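Sellex Hand-Held Gripper, Set-Up and Use Guide
Revision of 27 December 2024

## 4. Recording with soft goods

This section applies to operators who have completed Section 3 (Charging and Pairing) and who are ready to record handling tasks with clothing, towels and bedding. Rigid objects are covered in Section 5. The finger pads supplied in kit 1290 are suitable for both sections and need not be changed between them.

### 4.1 Before you begin

1. Confirm that the gripper is paired and that the status page in the Sumex application shows it as Ready.
2. Read the label on the sensor housing and check that it matches the unit listed on the status page. If the two differ, return to Section 3.4 and pair the unit again.
3. Wipe both lenses with the dry cloth from the accessory pouch. Do not use household glass cleaner.
4. Close the finger pads fully and open them again. Movement should be smooth over the whole travel.
5. Check the screws on the housing by hand. Tighten a loose screw with the driver supplied – a quarter turn past finger-tight is enough.

**Caution:** Never tighten the housing screws while the gripper is recording. Movement of the housing spoils the calibration, and the session will have to be repeated.

### 4.2 Preparing the room

Work in an ordinary room with its normal furnishings. The lenses have a very wide view and will take in the ceiling, the walls and most of the floor as well as the item being handled.

1. Switch on the room lighting and leave it at one setting for the whole session.
2. Remove letters, identity cards, family photographs and screens showing personal information.
3. Clear a standing area on the floor. Loose fabric underfoot is a trip hazard.
4. Place the items to be handled on the bed, table or other surface named in the task sheet.

Patterned bedding is accepted. Bedding and garments with large printed lettering are also accepted unless the task sheet states otherwise.

**Note:** Ask other members of the household to stay out of the room until the session has ended. If a person enters, press Pause and follow Section 6.2.

### 4.3 Gripping and lifting a garment

1. Hold the gripper level, with the finger pads pointing away from you and the sensor housing nearest to your body.
2. Press Record and wait for the single tone.
3. Bring the open pads down over a fold of the fabric. A raised fold is easier to take than a flat edge.
4. Squeeze the trigger at a steady rate until the fabric is held. Do not pump the trigger.
5. Lift slowly and pause for a moment at the top of the movement before continuing with the task.

When fabric is gathered between the pads, the remainder may fold back over the body of the gripper. This is acceptable provided that the lenses remain clear. 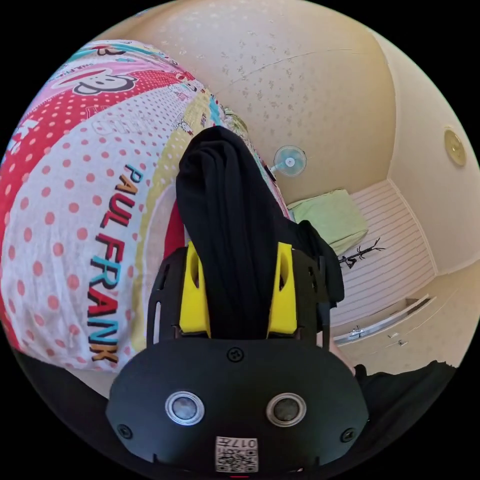
*Figure 4-1. Black fabric held between the yellow finger pads, with part of it lying over the side rail. Both lenses are uncovered.*

6. Check the lenses by eye before moving on. If the fabric has reached either lens, lower the item, release it and take a new grip closer to one end.
7. Carry out the movement given in the task sheet, such as placing, folding or hanging.
8. Open the pads fully to release the item, then withdraw the gripper in a straight line.
9. Press Stop and wait for the double tone.

**Caution:** Do not pull against fabric that has caught on furniture or under a mattress. The finger pads are held by clips that will release under load, and replacement clips (part 325) are not covered by the standard service plan.

### 4.4 Large items

Comforters, blankets and sheets may be handled with one gripper or with a pair. The task sheet will state which is required. With a single gripper, begin at a corner and keep your free hand behind your back unless the sheet calls for a supporting hand.

Dark sleeves are permitted, but they should be close-fitting. A loose cuff may be drawn into the pads together with the item.

A session with large items may contain no more than 40 recordings. The application will close the session at that point and begin the upload. Keep the gripper within range of the wireless network until the upload bar has cleared.

### 4.5 If a recording is rejected

| Message | What to do |
|---|---|
| Lens covered | Repeat from step 3 of Section 4.3, with a smaller fold of fabric. |
| Grip not found | Check that the pads are seated, then close and open them once. |
| Light changed | Close blinds or curtains and restart the session. |
| Error 2426 | Switch the gripper off, wait for the indicator to go dark, and pair it again. |

Rejected recordings are kept in the application until they are deleted by the operator. They do not count toward the session limit.

Operators enrolled through the Bustham office should send repeated faults to Matilde Morais, Field Support. Operators enrolled through the Blackburn office should write to Evie Dawber at the address on the delivery note. Please give the unit label, the task sheet number and the text of the message – a photograph of the application screen is sufficient.

### 4.6 After the session

1. Open the pads and remove any lint from their inner faces with the soft brush.
2. Fit the lens cover.
3. Return the gripper to its case with the pads open. Storing it with the pads closed will mark them over time.

Proceed to Section 5 for rigid objects, or to Section 7 if the gripper is to be returned.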